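食器の引き出しを開けるたびに、うちのフォークは一本も揃っていないなあと思います。柄の太いの、先の細いの、どこかの食堂が店じまいするときに譲ってもらった、やけに重たいの。若いころはこれが恥ずかしくて、お客さまの前に出すときには必ず「ばらばらですみません」と言い添えていました。今はもう言いません。今日はその話を、少し遠回りしながら書いてみたいと思います。

私は Bruvutcombe という小さな港町に、22年ほど住んでいました。坂の途中に Akik という食堂があって、主人の Wafula Kashindye さんが、毎週月曜の夜だけ、大きな食卓をひとつきりにして店を開けるのです。予約も席順もありません。来た人から座って、隣の人と同じ鍋をつつきます。最初に連れて行かれたときは、正直なところ、早く帰りたくてたまりませんでした。知らない人と肘がぶつかる距離で豆の煮込みを食べるなんて、何を話せばいいのかもわからないでしょう?

ところが、料理が出る前にひと仕事あるのです。洗い上がった食器が食卓にどさっと置かれて、座った順に、手の届くものから並べていく。誰かがスプーンを回し、誰かがナイフの向きを直し、「そちらにフォークは足りていますか」と声がかかる。私が Victor Massawe さんと初めて交わした言葉も、まさにそれでした。その後13年も手紙をやりとりする友人になるのですから、フォークの一言も馬鹿にできません。

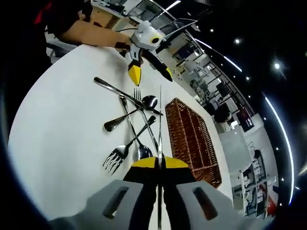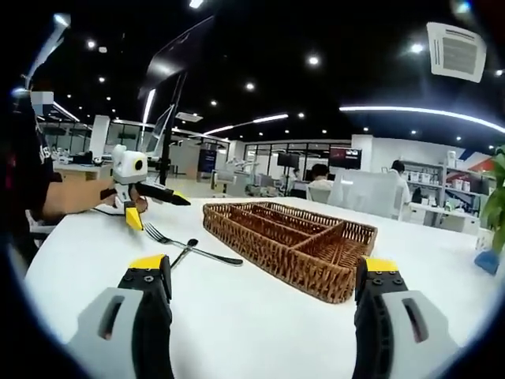

白い食卓とナイフやフォーク。

近ごろは、人をもてなすというと、すっかり整えてから迎えるのが礼儀だと考える方が多いようです。玄関には花、食卓には揃いの皿、台所はもう片づいていて、お客さまは座るだけ。もちろんそれも気持ちのいいもので、私だって招かれればうれしいのです。ただ、あまりに行き届いた家に伺うと、手の置き場がなくて、膝の上でナプキンを畳んだり広げたりしてしまいます(夫に言わせると、私は人の家でいつもそわそわしているそうです)。

ですから私は、支度を少し残しておくことをおすすめしたいのです。パンを切るのでも、水差しを満たすのでも、食器を並べるのでもかまいません。残しておいた仕事は、来てくれた人に渡せます。渡された人はたいてい、ほっとした顔で袖をまくります。そして手が動いていると、口のほうも楽になるらしく、仕事の愚痴だの、膝の具合だの、向かい合って座っていたらまず出てこない話がぽろぽろ出てくるのです。

「客に働かせるなんて」と、妹には叱られました。妹の言い分もわかります。一日立ち働いた人が、せめてよその家では何もしたくないと思うのは当然のことで、そういう方には椅子とお茶を先に差し上げればいいのです。私も、いつ誰にでも頼むわけではありません。疲れているかどうかは、靴を脱ぐ様子を見ればだいたいわかります。それに、頼んだからには並べ方に口を出さないこと。これは私の失敗から申し上げています。姪がせっかく置いてくれたスプーンを、つい横から直してしまって、その晩はずいぶん静かな夕食になりました。

この秋から、うちでも月に一度、7人までの夕食会を始めました。椅子が7脚しかないというだけの理由です。先月はスープが薄く、パンは焼きすぎ、フォークは相変わらず一本ずつ形が違いました。初めて来た若い方が、例の重たいフォークを手に取って、「これ、私が使ってもいいですか」と聞いてくださったので、どうぞどうぞと答えました。次の会では、あの方の席のそばに置いておくつもりです。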